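May – by Rostislav Hrubý
Last updated: 8:46 a.m.

Denberg break room, monthly check

Extinguisher tag – current
Exit door – opens fully, hinge squeaks
Outlet by sink – reset button sticks, replace
Space heater, 1,800 watts – move off extension cord
Ceiling tiles – 2 stained, leak reported

Table surface – keep clear of food waste 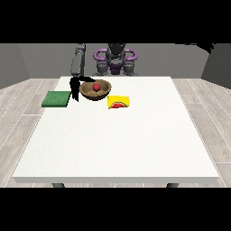

Table with bowl and green sponge.

Comments
Sowah: Cord is gone now.
Geltik: Who orders the outlet?
Sowah: Proltama does – I sent the form.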